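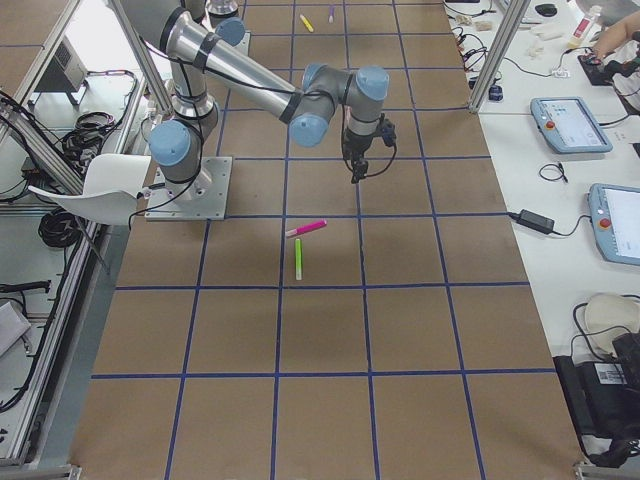

Skunach
Motion planning and grasp software for tabletop robot arms

Skunach is a control stack for single-arm pick tasks. Started at Tondgate, first release in April, now kept up by Trudo. Splits into 2 processes — a perception node and a planner.

Perception
Finds small objects on a flat surface and gives each a position and a heading. Thin items like pens are the usual test, heading matters more there than position. Grid lines can be used for calibraton, or left out.

Planning
Sampling planner, 40 tries per request, then it gives up and returns an error code. Checks against table, enclosure and the arm's own cables (cables as fat cylinders, crude). Control loop is seperate and keeps running if the planner stalls.

Tooling
Log viewer, replay, 396 unit tests. The Šťastný plugin adds joint limits per site.

Known limits
No two-arm planning. Replay drops frames on logs over 30 minutes.

Last edited December 13, 2024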